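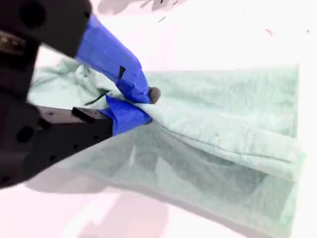

Retaping the Fingers on the Towel Cell

Applies to: both grippers on the Firnau folding cell
Maintained by: Wenceslao Zapata
Last revised: Nov 29, 2021

The blue tape on the fingers is a wear part. It keeps terry loops from snagging on the finger segments and gives the vision software a color it can mask out. Replace it when an edge lifts or when the cycle counter passes 3,035, whichever comes first.

You need

Blue tape, isopropyl alcohol, lint-free wipes, a plastic scraper, a hex key for the jaw bracket, one clean test towel.

Procedure

1. Send the arm to the service pose and press the stop. Lock out the air and the drive power before putting a hand between the fingers.

2. Peel the old tape from the tip toward the housing. Lift leftover adhesive with the scraper. Do not use a blade near the rubber pad.

3. Wipe both fingers with alcohol and let them dry for 3 minutes.

4. Check the fingertip pad. Glazing or a torn edge means a new pad - retaping will not fix a slipping grip.

5. Tape the upper finger, starting at the narrow end. Overlap each turn by half the tape width and stop short of the pad. Tape that creeps onto the rubber lowers friction and the towel slides out on the lift.

6. Tape the end of the lower jaw. Use 2 layers, no more. This finger has to slip under a fold, and a thick wrap pushes the fabric ahead of it.

7. Check that the bracket screws are snug. Restore power and run the Curkirum homing routine.

8. Lay the test towel on the table, folded once, and jog to a pinch at the fold. The cloth should gather between the tips and stay put while you tug the hem by hand at low force.

If the pinch slips

Rerun the close-width calibration first. New tape changes the closed gap by around 2 tenths of a millimeter, and the old offset will leave the jaws slightly open. Log the new offset on the cell sheet.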